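Work mat

A work mat (also called a bench mat, a table mat or, in some older shop catalogs, a bench blanket) is a flat, flexible covering laid over a table or bench so that work can be done on top of it without harm to the surface underneath. Work mats are found in sewing rooms, repair shops, schools, kitchens and a great many homes, where they often begin life as something else entirely, such as a leftover piece of flooring or the better half of an old blanket.

History

People have been putting things under their work for as long as they have had tables they cared about. Leather was a favorite with bookbinders and jewelers, who liked the way it held small parts still, while tailors more often reached for felt or heavy wool. In the town of Hakberg, long known for its saddle makers, it was the custom for an apprentice to cut a mat from scrap hide before being given any tools – a sensible first lesson, and a forgiving one, as a crooked edge did no great harm. The saddlers' hall in Hakberg still keeps 31 of these apprentice mats, many of them dark with oil and crossed all over with knife marks.

Rubber and cork mats came later and were welcomed in places where leather was too costly or too hard to wash. The Dauda mat, a cork sheet with a cloth backing, was sold mostly by mail and came rolled in a cardboard tube, which gave it a stubborn curl that owners complained of for years afterward.

Materials and size

Felt is soft and quiet but soaks up spills. Cork is light and gives a little under pressure, though it crumbles at the corners with age. Rubber grips well and can be wiped clean, and vinyl is cheap and easy to find in long rolls. Many workers keep two mats and switch between them, one for clean work and one for glue and paint.
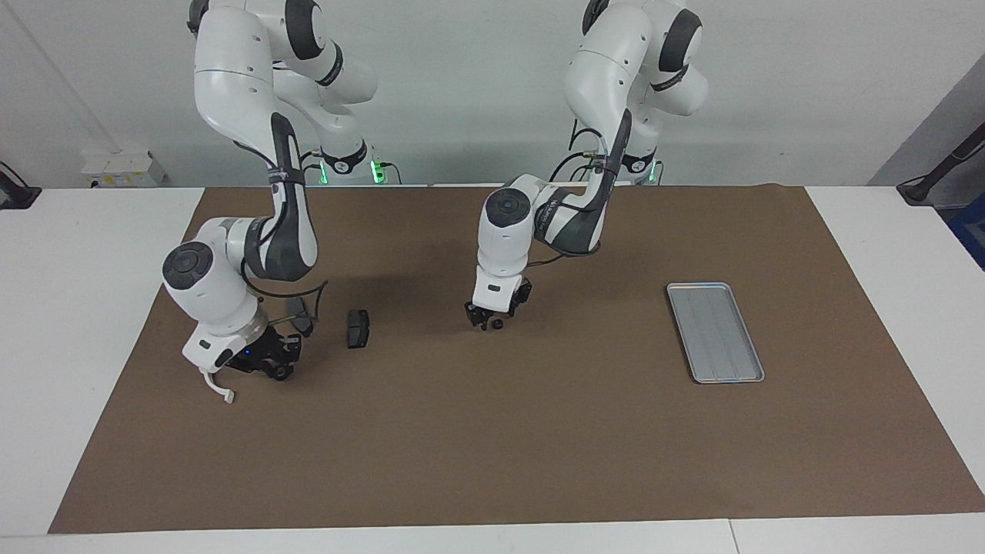 A large brown work mat covering most of a white table.

Size is largely a matter of taste. Some people like a small mat that can be put away in a drawer, and others want one that reaches nearly to the edges of the table, leaving only a narrow border. Color matters more than beginners tend to expect. Plain middle tones such as brown, gray and green are popular because both light and dark pieces show up against them, and a dropped pin or screw is that much easier to find.

Care

Most mats do best when stored flat. One that has been rolled can usually be coaxed back by laying it face down in a warm room for a day or so with books on the corners. Felt should be brushed, and rubber washed with mild soap and left to dry fully before it goes back on the table.

In writing

Yetunde Ajayi's Under the Work, a 205-page study of benches and their coverings, gives a full chapter to the mats of Hakberg and the neighboring village of Gremow.

See also

Cutting mat
Desk pad
Workbench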